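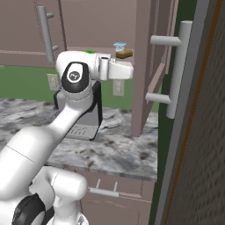 Render: brazo blanco, pinza de dedos negros junto a la encimera.

Cuaderno del taller, junio. Acabados al aceite, segunda tanda.

9:00 no, más tarde. Dejo la hora en blanco, como casi todo lo que prometí rellenar en la primera tanda.

Retomo las probetas de roble. La primera tanda quedó inservible por mi culpa: escribí los códigos a lápiz en la cara que luego aceité. El grafito se fue con el trapo y me encontré con un montón de tablillas muy bonitas y completamente anónimas. Kumaresan propuso identificarlas por el olor. Lo intentó un buen rato, con los ojos cerrados, y acabó con dolor de cabeza y una opinión muy firme sobre el aceite de linaza.

Códigos nuevos: punzón en el canto, letra del producto y número de manos. Que se lea con la luz rasante de la ventana. Si alguien vuelve a lijar los cantos «para que queden más limpios», que firme debajo.

Material:
Roble, canto vivo, lijado a mano.
Flesico, el aceite espeso. Lata empezada, con nata en la superficie. Colado por una media.
Sturkura, aceite con cera. Lata nueva.
Linaza cocida sin marca, la del bidón.
Trapos de algodón. No usar los azules, sueltan pelusa y luego la pelusa pasa a formar parte del mueble.

Procedimiento, para no discutirlo otra vez: mano generosa, espera de 30 minutos, retirar todo el sobrante. Todo. La yema del dedo tiene que salir prácticamente seca. Entre mano y mano, 8 horas y un repaso con estropajo fino. Son 3 manos en total, salvo en las probetas marcadas con raya, que llevan una sola y sirven para dar pena.

Flesico. Entra bien en la primera mano y se pone tonto en la segunda. A los 30 minutos ya tira del trapo y hay que apretar, y al apretar se calienta el brazo y se enfría el humor. En testa se bebe todo lo que le pongas. Tono miel, más cálido de lo que pide el encargo. Rociar con agua: la gota se queda redonda un rato y luego se tumba. Cerco leve en la de una mano. En la completa no lo veo, aunque Oi-ling dice que sí lo ve, y tiene mejor vista que yo y menos ganas de irse a comer.

Sturkura. Se extiende como si quisiera caer bien. Retirada fácil, brillo algo más alto de lo que decía la etiqueta, que hablaba de «mate sedoso», categoría que sigo sin saber medir. Le pasé la uña: marca blanquecina que desaparece frotando con la palma. El vaso de café caliente dejó una aureola. Apunto que el café era mío, que el ensayo no estaba previsto y que aun así es el dato más útil de la mañana.

Linaza del bidón. Sigue mordiendo. Pegajosa al tacto, con huellas (mías, a juzgar por la cicatriz del pulgar). No la descarto por razones sentimentales, pero tampoco la voy a poner en una mesa donde alguien piense apoyar los codos este año.

Nota sobre los trapos. Extendidos en la barandilla de fuera, de uno en uno, hasta que estén tiesos. Luego al cubo metálico con agua y tapa. Nunca hechos una bola en la papelera. Ya sé que lo sabemos todos. La bola que saqué ayer de la papelera también lo sabía, y estaba templada.

Consulta de Tradstead. Quieren saber si la mesa larga aguantará «un uso normal». Pregunté qué entienden por normal. Contestaron con una lista que incluye plancha, acuarelas y un gato mayor. He respondido que el aceite se repara por zonas, que el barniz aguanta más y se repara peor, y que sobre el gato no tenemos datos. Siguen prefiriendo aceite. Piden muestra grande antes de firmar, cosa que me parece sensata y me fastidia a partes iguales, porque el único tablón decente que queda es el que me estaba guardando.

El tablón. Saqué el que estaba detrás de la sierra. Tiene un nudo con fenda que cruza hasta el canto. Lo rellené con epoxi tintada en negro y ahora parece que lo hubiéramos elegido. Cuchilla en toda la cara, a favor de la veta hasta que la veta cambió de idea a mitad de camino. Repelo junto al nudo. La cuchilla cortaba mal, me empeñé en que era la madera, y era la cuchilla.

Afilado con la piedra Noguchi, la fina. Está hueca por el centro, de modo que el filo sale con una ligera curva que viene bien para las cuchillas y fatal para los formones. Hay que aplanarla. Esto mismo lo escribí en la tanda anterior, con la misma letra y bastante más convicción. Mientras tanto: cuchillas en la Noguchi, formones en la otra, y que no me entere.

16:00. Segunda visita a las probetas. La de Sturkura con la aureola ha mejorado algo tras un repaso con el mismo producto y bastante fricción. Queda sombra mirando a contraluz. Oi-ling sugiere probar con el vaso otra vez, pero esperando más días de curado. La etiqueta pide 6 para agua y no dice nada del café. Le parece que el fallo es de impaciencia y no del aceite. Lo apunto como hipótesis aunque suene a reproche.

Kumaresan ha pesado la lata de Flesico antes y después. Entre testa, derrames y la media se ha ido más de un tercio en nada. Dice que con ese consumo el precio por mesa deja de tener gracia. Ha hecho la cuenta en el reverso de un albarán, así que pido que nadie tire el albarán.

Decisión provisional: Sturkura para la muestra grande, tres manos, sellando antes la testa con una mano diluida. Flesico para las patas, donde el tono miel puede pasar por intención. Si Tradstead pone las dos cosas juntas bajo una lámpara fría se va a notar, habrá que verlas antes nosotros con la lámpara del despacho.

Pendiente:
Repetir ensayo de calor con vaso y agua hirviendo, sin bebérsela.
Aplanar la Noguchi.
Preguntar a Sturkura por el curado y por lo del mate sedoso.
Media nueva para colar. Kumaresan no va a traer otra.
El bidón de linaza, decidir.

Primera mano dada al tablón a las 18:30. El nudo ha quedado bien. Hay una mosca en la esquina izquierda; la quito mañana con el estropajo.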